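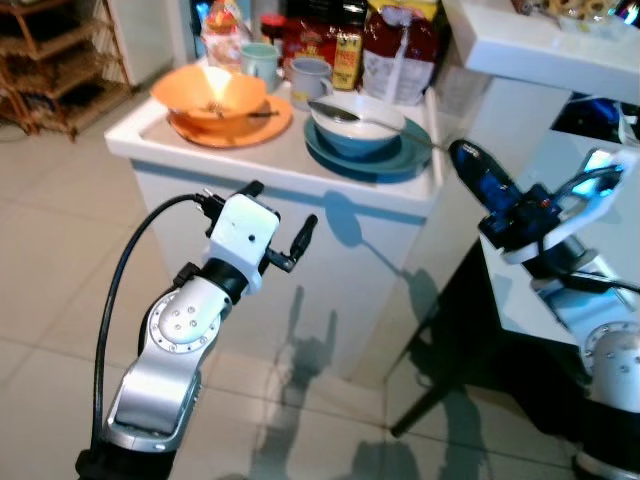
Yiran Li

Inberg Jazz Sessions: Frequently Asked Questions

What are the Inberg Jazz Sessions?
The Inberg Jazz Sessions are a season of evening concerts of improvised and composed music, presented by the Inberg Music Society. Each season consists of 12 concerts, running from October through March. Most are given by groups of two to five players. Solo recitals are scheduled when an artist proposes a suitable program.

Where do the concerts take place?
All concerts are held in the Tanner Room, on the second floor of the Inberg Arts Building. The room has 109 seats. There is no standing room, and seats are not numbered.

When do doors open, and when does the music begin?
Doors open at 7:15 p.m. The first set begins at 8:00 p.m. and the second at 9:15 p.m. Patrons arriving after 8:00 p.m. are admitted at the first break between pieces.

How much are tickets?
Single tickets are $25. Students with a valid school ID pay $12. A season pass admits one person to every concert and may be purchased until the day of the second concert. Passes are not transferable to another person for a single evening.

Can I return or exchange a ticket?
Tickets may be exchanged for another concert in the same season up to noon on the day of the performance. Refunds are given only when a concert is canceled. A change of sidemen does not count as a cancellation. If the leader of a group is unable to appear, ticket holders will be notified by e-mail and may choose a refund.

Are the concerts recorded?
Selected concerts are recorded for release on the Society's label, Jukach. Notices are posted at the entrance on those evenings. By taking a seat, patrons accept that applause and other audience sounds may be heard on the finished recording.

May I make my own recording?
Audio and video recording by members of the audience is not permitted. Still photographs without flash may be taken during the first piece of each set.

Which recordings are available?
The Jukach catalog currently includes a two-disc set by the Ambros Ruchti Trio, a solo piano program by Siamak Naseri, and "Dondach," a suite for bass clarinet and strings by Emil Koller. The Koller suite is presented complete, with the two movements omitted at its first performance restored. Discs are sold in the lobby during intermission and by mail.

Does the Society consult the old concert tapes on request?
The tape archive holds more than 3000 reels and cassettes, many of them without complete track listings. Researchers may apply in writing to the archivist, Rupert Strebel. Listening is by appointment, and copies cannot be supplied without the written consent of the performers or their estates.

How can a group apply to perform?
Applications for the coming season are accepted through the end of March. Please send two complete, unedited pieces from a live performance, a list of players, and a short statement on the proposed repertoire. Programs made up entirely of standards are welcome, as are programs of original work. Applicants receive a written reply in June.

Is the room accessible?
An elevator serves the second floor from the side entrance. Wheelchair spaces are in the front and back rows and should be reserved when the ticket is purchased. Headsets for assisted listening may be borrowed at the coat check.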